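How does a robot know what to do?

Robots dont think like you do. They run software. Software is a big pile of instructions, written by people, and it has to be fast. Really fast!

Take packing fruit into a bag. Easy for you. For a robot, a hard job with lots of little jobs inside it.

First job, seeing. A camera sends in a picture. To the computer a picture is only numbers, one lot for every tiny dot of colour. So a program called Luker hunts through the numbers. Yellow patch, round edge... could be a fruit! Luker checks again 10 times every second.
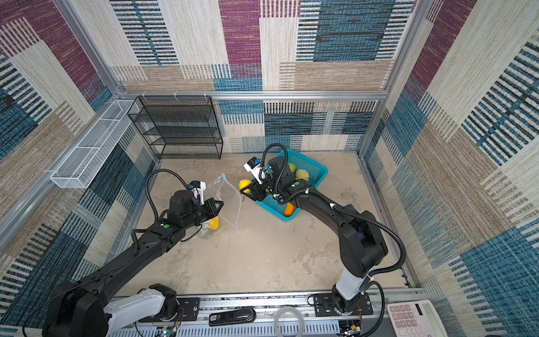 Second job, planning. Where should the arm go? A planner called Budero tries 1,000 pretend paths before the arm moves at all. Any path that bumps into something gets thrown out. Two arms means twice the trouble, becuase they can bump each other too.

Then the best path goes to the motors. Tiny steps. Move, check, move, check.

Squeezing is tricky as well. Too hard, squashed fruit. Too soft, dropped fruit. The software has to pick a number in between.

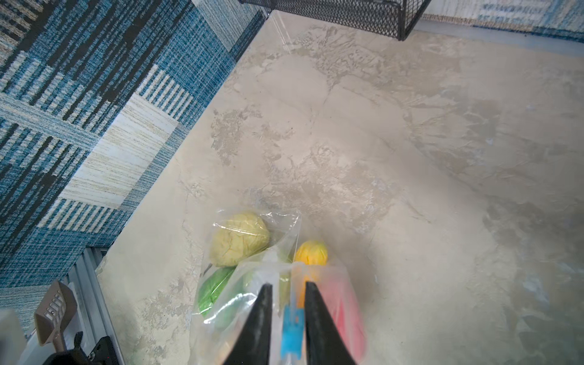

TRICKY STUFF: FLOPPY THINGS

A box keeps its shape. A bag doesn't. Every time it gets touched it folds a new way, so the computer's idea of the bag is out of date straight away. And clear plastic is worse, light goes through it and bounces off the wrinkles. Hard to find the edges.
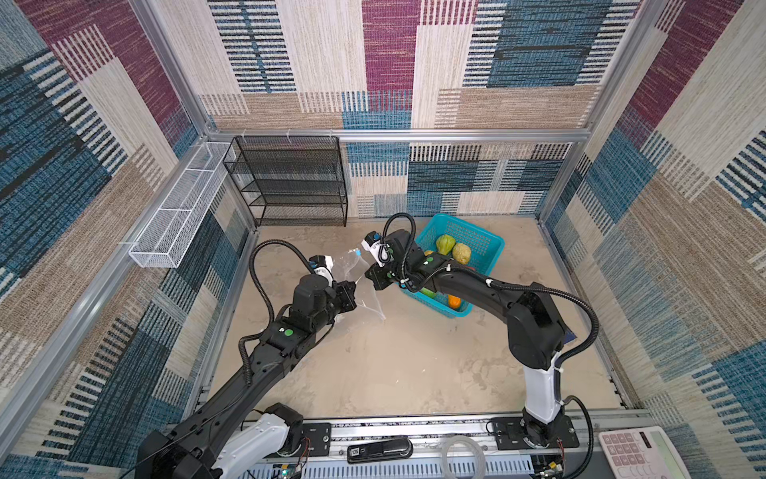 Teamwork needs software too. Each arm has its own motors, but one program, Vokance, is the boss of both. It keeps them on the same clock. With a gripper on each side of the bag, stretching it open, the arms have to agree. If one pulls and the other one doesnt know, rip! So Vokance sends both of them the plan at the same moment.

Try it at home: grab a friend and a bag. One hand each, no talking. Now open it. Harder than you thought?

Words to know
Planner: software that picks a path
Gripper: a robots hand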